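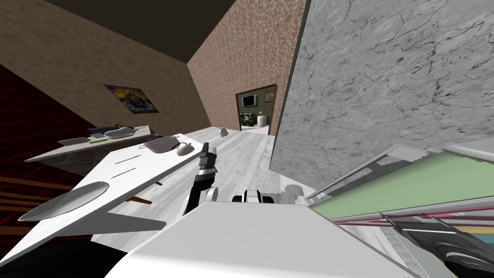 3.2 Water temperature and attendance

The group at Paverstead meets in the morning at the small beach south of the breakwater and swims along the buoy line. For each session, the leader writes a short log: who swam, which course, the state of the sea, and the temperature of the water. The logs go back more than 14 years, but in the first years the temperature was often left out or written only as "cold" or "better than last time". We therefore used only the seasons in which a thermometer reading was given for most of the sessions.

The readings were taken with a simple pool thermometer held at arm's depth near the first buoy. This depth is not ideal. On calm mornings the upper layer can be warmer than the water where the swimmer's legs are, and several swimmers wrote remarks on this in the log. We compared the log values with the logger which Stistik keeps on the breakwater. The logger hangs deeper and gave lower values on windless days, while on days with waves the two agreed well. We did not correct the log values, as it is the upper layer that the swimmers feel on the face and arms when they decide whether to continue.

Attendance follows the temperature, but with a delay. When the water became warmer in early summer, the number of swimmers did not rise at once. It rose after the second or third warm session, when the news had gone round. In autumn the delay was longer. Many regular swimmers continued to come in water that they had refused in spring, and the log for these weeks contains very few complaints. Ozoliņš (personal communication) explains this by habituation of the body. Liem, who led the sessions in the later seasons, gives more weight to habit and company: a person who has been swimming with the same people all summer does not like to be the first one to stop. Our data cannot separate the two explanations, and perhaps it is not necessary to choose between them.

January is a special case. The sessions in this month are attended by a small circle, which is nearly the same from one year to the next, and the temperature seems to have no influence on it. What does have influence is the wind. With an onshore wind in the forecast the session was usually moved to the inner harbor or called off the evening before, and such sessions are missing from the analysis.

3.3 Choice of course

Three courses were in regular use. The short course goes to the first buoy and back. The middle course, called Xiao by the group after the swimmer who first measured it, is 2000 meters and turns at the yellow marker. The long course continues to the point and is swum only with a kayak in attendance. The name Stamia appears in some early logs for a route across the bay. As no log gives its length, we left it out.

We expected that the choice of course would depend mostly on the temperature. The relation was weaker than we thought. In cold water the long course was rare, as one can suppose, but between the short and the middle course the temperature made little difference. Visibility was more important. When the log mentions brown water, weed or jellyfish, most of the group took the short course even on the warmest mornings. The same happened in fog, when the leader had the right to close the middle course, although this right was used seldom.

The size of the group also played a role. If fewer than nine swimmers came, they tended to stay together and to take the course of the slowest member. Larger groups divided themselves already on the sand, often by wetsuit: swimmers in suits took the middle course, and swimmers without suits took the short one and came out earlier. The logs do not always say who wore a suit, and for this reason we treat the observation with caution.

3.4 Quality of the logs

The logs were written for the members and not for research. Some leaders wrote half a page with the names of all swimmers and the birds that were seen, others a single line. Distances were given from memory until GPS watches became common. After that, the watches of two persons on the same course often disagreed, mainly where the swimmers had to pass around moored boats. For the middle course we kept the measured value in all cases.

Names were a larger difficulty. The same person can appear under a first name, a short form and a nickname, sometimes in one season. Liem went through the complete list with us and joined the entries that belonged together. A few names could not be placed by anybody, and these were counted as guests. Guests are included in the attendance figures but not in the analysis of return visits in Section 4.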